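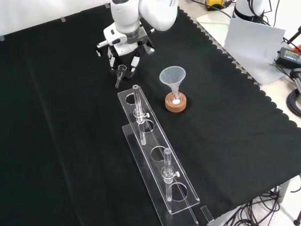
机械臂的手指之间有一件透明的小玻璃器具，旁边立着漏斗和架子。

机器人怎样从例子里学习

2020年4月29日 Muvwood儿童科学网页

你学会用筷子，花了多少时间？我想，你看过爸爸妈妈怎样拿，自己也试了很多次。有的时候豆子掉在桌子上，有的时候掉在地上。后来你的手慢慢懂得了，用多大的力气，手指放在什么位置。

机器人也可以用相似的办法学习。人先做给它“看”，做很多次，每一次都记录下来。这样的一次记录，我们叫它一个“例子”。很多例子放在一起，就叫“数据”。这篇文章讲的是人们怎样收集这些例子。

为什么不直接写命令

从前的机器人大部分按照命令工作。工程师写：向左移动，向下移动，合上手指，抬起来。在汽车工厂里，这个办法很好用，每一个零件都会来到同样的地方，早上和晚上没有区别。

可是在实验室里，东西常常换位置。今天漏斗放在左边，明天放在右边。玻璃还有另外一个困难，它是透明的。你隔着玻璃杯看桌子，看见的多半是桌子，杯子自己只有几条亮亮的边。摄像机也有同样的困难。如果要为每一种情况写一条命令，工程师要写很久很久，而且一定会忘记一些情况。

所以Laron项目的工作人员选择了例子。他们希望机械臂学会拿实验室里的小器具，然后把它们放到合适的地方。

一个例子怎样做出来

第一步，准备桌子。工作人员把器具放好。每一次放的位置都要有一点不同，角度也要有一点不同。如果每次都完全一样，机器人就只学会一个位置，器具移动两厘米，它就找不到了。

第二步，人来带领机械臂。带领的方法有好几种。可以用手轻轻推着机械臂走，也可以拿一个控制器，人的手往哪里动，机械臂也往哪里动。第二种方法叫“遥操作”。“遥”是远的意思，不过人常常就坐在同一个房间里。

第三步，记录。计算机在同一个时间记下几样东西：摄像机的画面，机械臂每一个关节的角度，还有手指张开多大。这些东西的时间必须对得很准。画面如果比动作晚了半秒，机器人学到的就是错误的东西，好像你跟着一首歌跳舞，可是音乐总是慢一点。

第四步，给例子写上一句话，比如“拿起玻璃漏斗”。有了这句话，计算机以后就知道这个例子讲的是什么任务。

然后把器具放回去，换一个位置，再来一次。

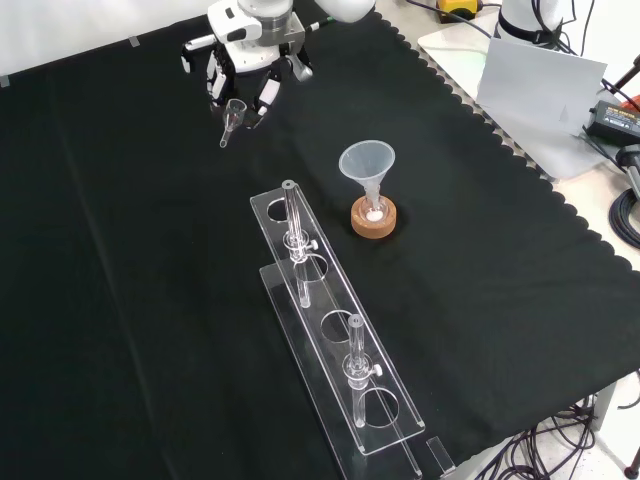 机器人需要看多少个例子才能学会？

要看任务难不难。Laron项目里有一个简单的任务，是把软木环推到桌子中间，他们收集了30个例子就开始训练。拿玻璃器具难得多，到12月，这一个任务已经有1523个例子。所有的任务加在一起，一共是3631个例子。

好的例子，不好的例子

收集完了以后，有人要检查。他打开记录，一个一个地看。他看什么呢？

摄像机有没有一直开着。有一次镜头上有一个手指印，整个下午的画面都是模糊的，那一天的27个例子全部重新做了。

动作是不是清楚。带领机械臂的人有时候会犹豫，停在半空中想一想。人停下来的时候脑子在工作，但是记录里只有“停”。机器人看多了这样的例子，也会在半空中停下来，可是它什么也没有想。

任务有没有完成。器具如果掉了，这个例子要写上“失败”。失败的例子不要马上扔掉，它们也有用处。人掉了东西以后再捡起来，这样的过程可以教机器人怎样改正错误。

检查的工作有一点无聊，可是很重要。你抄写生字的时候，如果老师给你的字有一个写错了，你抄一百遍，就会把错字记得非常牢。机器人也是这样，它不会自己怀疑例子。

两种眼睛

机械臂的“眼睛”可以装在不同的地方。有的摄像机固定在桌子旁边或者上面，它看得宽，整张桌子上有什么东西，器具之间离得多远，都能看见。但是机械臂动的时候，自己的手有时候会把东西挡住。

还有一种小摄像机装在机械臂的手腕上，手到哪里，它就到哪里。它看得近，可以看见手指旁边的东西，比如一个透明的玻璃碗，还有碗里那一小块红色。它的缺点是看不到身后的地方。两种画面放在一起，机器人知道的就比较多。

你也可以试一试。闭上一只眼睛，伸出一个手指，去碰铅笔的尖头（请慢一点）。是不是比两只眼睛都睁开的时候难？ 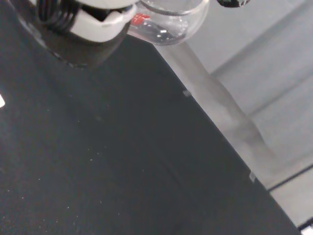
计算机拿到例子以后做什么

例子存好了，下面的工作叫“训练”。计算机里有一个程序，我们叫它“模型”。开始的时候，模型什么也不会。给它一张画面，它就猜：下一步手应该往哪里动？然后它把自己的答案和人的动作比较。差得远，就改得多一点；差得近，就改得少一点。

这样的猜和改要重复非常多次。人如果这样练习，早就累得睡着了，计算机可以从晚上一直算到早上。

训练结束以后还要考试。考试的时候，没有人带领机械臂，器具也放在一个新的位置。模型要自己看画面，自己决定动作。工作人员站在旁边，手放在红色的停止按钮附近。如果机械臂要撞到东西，他就按下去。

考试的成绩有时候不好。Laron项目的人把成绩写在本子上，哪一种情况错得多，就回去多收集那一种情况的例子。比如器具离架子太近的时候，手指常常先碰到架子，那么下一个星期就专门练习这个。

在家里玩一玩：当一次小机器人

需要两个人，一个塑料杯，一条围巾。

1. 一个人当机器人，用围巾蒙住眼睛，坐在桌子前面。另一个人当老师。

2. 老师轻轻拿着机器人的手，带他去拿杯子，再放到桌子的另一边。做五次，每次杯子的位置都一样。

3. 现在老师松开手，让机器人自己拿一次。

4. 把杯子移动一点，不要告诉机器人，让他再拿一次。看看他的手去了哪里。

5. 重新带领五次，这一次杯子每次都放在不同的地方。老师带领的时候要说出来：“杯子在左边”，“杯子在前面”。然后老师只说话，不帮忙，看看机器人能不能找到杯子。

请不要用玻璃杯。

几个词

数据：很多记录放在一起。

关节：机械臂可以转弯的地方，和你的手肘、手腕差不多。

夹爪：机械臂最前面可以张开和合上的部分，文章里也叫它“手指”。

遥操作：人用控制器带领机械臂。

模型：从例子里学习的计算机程序。

训练：让模型一次一次地猜，再一次一次地改。

下一篇文章：机器人怎样知道鸡蛋要轻轻拿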